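2/8/00, typed up fast from my notes, will clean up later

She sorts other people's drawers for a living. Has done it out of the same storefront on the Weneck road for a good while now, and doesn't want her name in the newsletter, so she's "she" all the way through. Coffee was offered twice. I took it the second time.

I asked first how a person gets into it. "My aunt's house," she said. "We had to empty it in September and everybody fought over the big stuff, the table, the good lamps. I got the kitchen because I was the one standing in it." What she found was one drawer so full it wouldn't open. She got it out by taking off the front. "Rubber bands, a melon baller, keys to I don't know what. Birthday candles, used. I sat on the floor with it till it got dark and I had a very nice time."

After that a neighbor, then the neighbor's sister, then strangers. These days most of the work comes through Paiva, the moving outfit, who pass her card along to people who are packing and have stalled. They always stall in the same place, she says. Books are easy, clothes are easy enough. "It's the little things. People can pack a living room in an afternoon and then they spend three days on a drawer."

Her method, such as it is. Everything comes out, all of it, into one big container with sides. Not on the table, she's firm on that. Things roll off tables. She used to use a blanket on the floor but her knees gave that up. A bin also means you can carry the job to another room when somebody wants their dinner.

Then you don't touch it. This was the part I liked. She makes the customer stand there and look for a minute before picking anything up.

"If you start grabbing you grab what you like. Then what's left is what you don't like and you feel bad and you quit."

Next the long things. Spoons, spatulas, anything with a handle. They come out first since they're on top of everything and hooked through everything, and once they're gone the pile is half the size. Then the soft things, rags and spongse and dusters. Small hard stuff last, the buttons and clips and caps. She has a muffin tin for those.

I asked about labels. Wrong question. She doesn't care for labels at all. "A label is for the person who made the label. Your husband isn't reading it." She'd rather have a drawer with four things in it than a drawer with a label on it.

What about the people who keep everything? She shrugged. She doesn't make anybody throw anything out. One man over by Skodetska Hall had 286 bottle openers, and she knows because he had them written down, with where he got each one. "He wasn't messy. He just had no place to put them down." They hung them on boards in the hallway. Took most of a week. He's bought more since and she thinks that's fine.

She does charge. It's $20 an hour and she eats her own lunch. She told me to put that in because people keep calling to ask if she does it free, on account of the church bulletin saying "help with sorting" and leaving out the rest.

Biggest job so far was a boarding house kitchen, closed up years back, with over 392 pieces of flatware and hardly two that matched. I said that sounded awful. "No, that was a good one. Forks are forks. You can go into a kind of trance with forks." Bad jobs are the mixed ones, and specially the ones where somebody has already tried. Half sorted is worse than not sorted, in her opinion. You keep trying to work out what the other person was thinking and there wasn't always a thought there.

Dividers. She likes the plain Comach trays, no fancy angles, and will cut down a shoebox if there's no money for trays. Hates the ones that expand. Crumbs get in the track. She went on about this longer than I could write, sorry, I have a whole page that just says "crumbs."

Does she keep a junk drawer at home? Big laugh. She has two. One by the phone and one by the back door and nobody in the family is allowed to straighten either. The back door one has a flashlight, string, the dog's brush and a screwdriver with a chewed handle. "That's all stuff you want when you've got your coat on already. So it isn't junk, is it. It's a coat drawer."

I think that was the best thing she said all morning. She groups things by when you reach for them and where you're standing. What they're made of hardly comes into it, or what shelf they were on at the store.

Mixed bins, we finished on those. She'll take one mixed bin over ten neat boxes for teaching somebody, because every decision is in there in one go. A gray bin like this one has a metal fork, a green plastic spoon and a paintbrush with a blue handle lying close together at one end, and her point is that anybody tidying in a hurry will pick up all three as a bunch. Long, thin, same pile. Two of them are going to the kitchen and the brush sure isn't. Same with the fluffy blue duster or cloth and the orange spatula, which are on top of each other near enough, and you'd want them in seperate rooms by suppertime. "So you go slow on the long ones," she said. Then the phone rang, a customer, and she waved me out with the spoon she'd been stirring her coffee with.

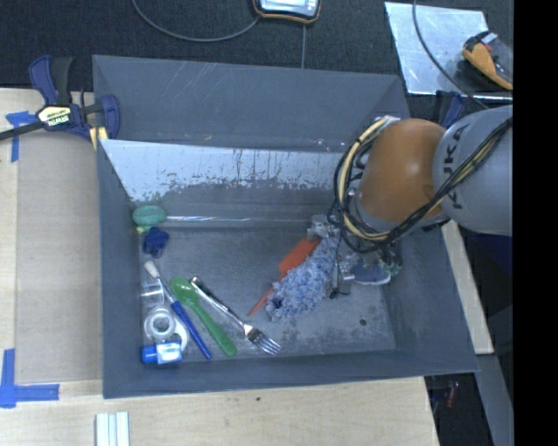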